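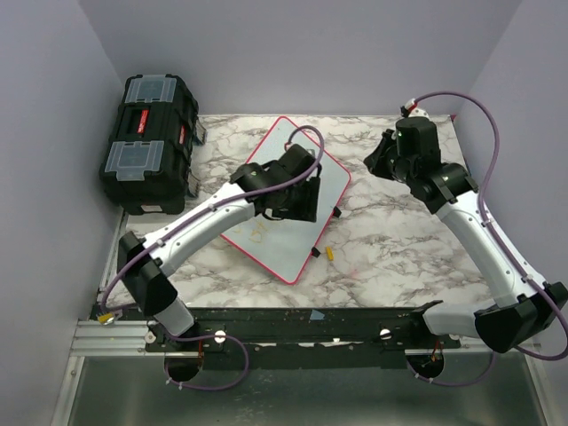

How often should the two-arm cell be checked over? Every morning before the arms are powered, with the longer look at the rail bolts after each 600 hours of running.

Isau cell, Hedport workshop -- checklist and comments, 8/14/26

Mounting rail: OK. Scuffed along the top, as it has been for ages, but nothing shifts when you lean on it. White knobs hand tight, please, and no spanners!

Purple cables, both arms: OK, with a comment. Do look at the loop over each wrist and follow it right down past the elbow to the base.
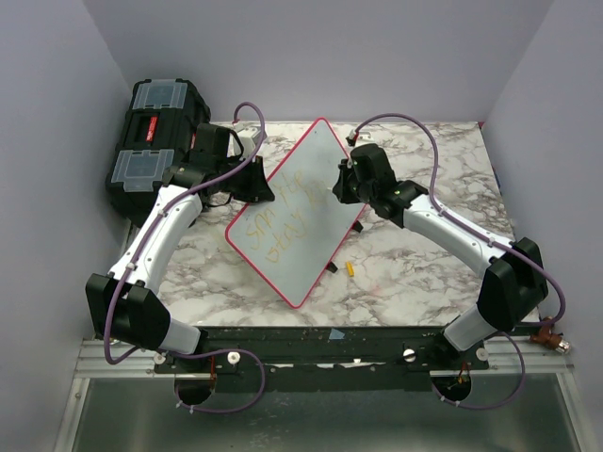
If a clip has crept along, slide it back before starting up, and let the cable keep plenty of slack -- a tight one will spoil the connector sooner or later, and the Urquhart spares took all of July to reach us.

Grippers: OK. Jaws wiped. Next grease at 3000 hours.

Wiring at the bases: look only, power off, and wait 2 minutes first.

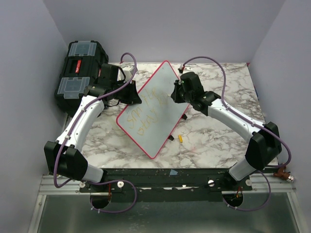 Anything chafed goes in the Jatatora log, however small it seems, and the cell stays off until it has been seen to.

Tabletop: please put marker bits away before the homing run, bless you all.

Emergency stop: tested, OK.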